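Prarwood Bench Supplies - Help Desk
Ticket: tip rack inserts won't sit flat after refill
Status: open

Okay, so I've been fighting with our purple tip racks all morning and I give up, I'm writing in. We order the refill inserts through Skimholm, and out of the last 8 we got, 5 rock when you press on a corner. You push one side down, the other side pops up - and then half the tips stand crooked and the pipette misses them.

What I've tried so far:

Swapped the inserts between bases. The rocking goes with the insert, so I don't think the bases are bad.

Wiped out the bases and checked for broken tips stuck in the corners. Found 2, took them out, no change.

Left one overnight with a heavy book on it (don't laugh!). Better in the morning, wobbly again by lunch.

We keep the racks in a row on the wood table with a clear box at the end for empties, and I'd really like to go back to grabbing a tip without looking.

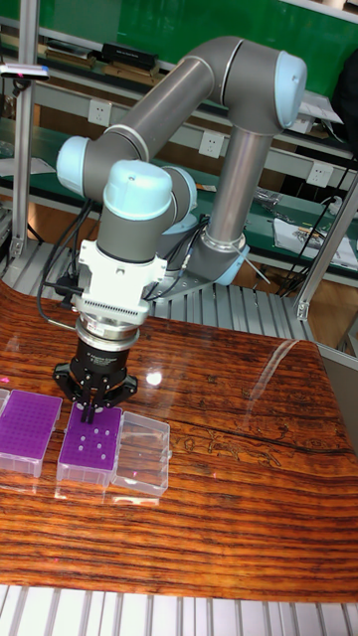

Petrauskas replied at 2:40 pm: Try warming the insert in your hands and pressing the long sides first, then the short ones. If it still rocks, check the little tabs underneath. We had a batch where one tab was molded too long, and those should be replaced, so don't trim them.

Okay, checked the tabs, and yes - there's a long one on all the bad ones! Can I get replacements on the same order, or do I need to start a new one?

Last updated 4:15 pm
6 comments | 2 shares
Contact the help desk | © Prarwood | Back to top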